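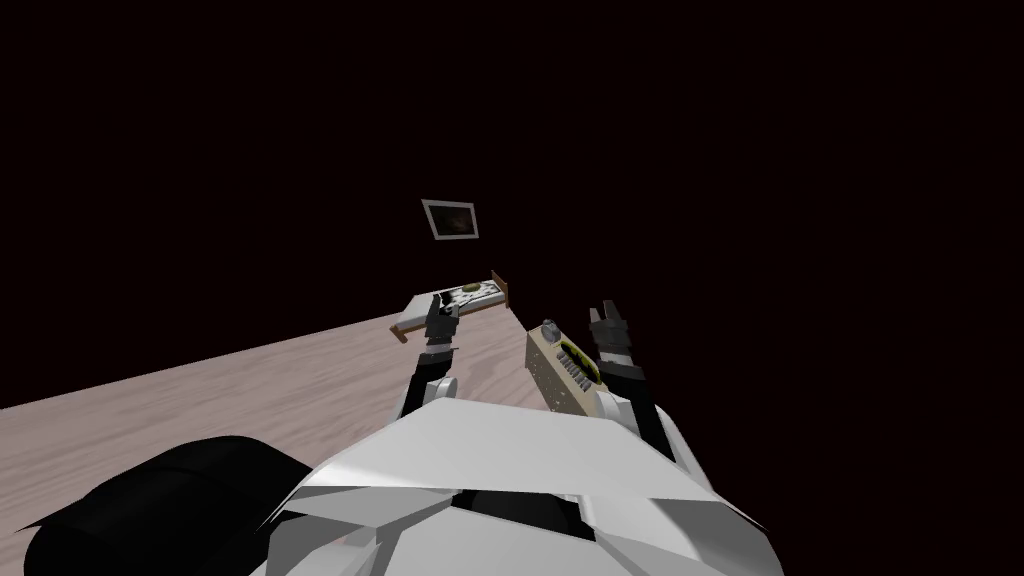
4.2 Does a repair label change what people buy?

The claim that shoppers will pay more for goods they can mend rests mostly on surveys, and we doubt that surveys are the right tool. People asked whether they value long-lasting kettles tend to say yes. The question costs them nothing to answer.

We sent a short form to 3,000 households in the Alska area in May and received 271 usable replies. Those who replied were older than the local average and more likely to own their homes, so the sample is weak on exactly the group that replaces cheap goods most often. We report the results with that in mind.

Of the 271, 150 said a repair label would affect their next purchase. Only 102 could name any household item they had repaired, or paid to have repaired, in the past two years. The earlier Kedanlow study found a similar gap and put it down to a lack of local repair shops. We are not persuaded. Its authors did not ask how far people lived from a shop, and the town has several.

Figure 3. Stated interest in repair labels, by age of respondent.

Price is a simpler explanation — a new toaster often costs less than an hour of someone's labour. The Tavares label scheme was dropped before sales figures were collected, so it cannot settle the matter either way. Until till records are available, we treat stated interest as an upper limit on any real effect.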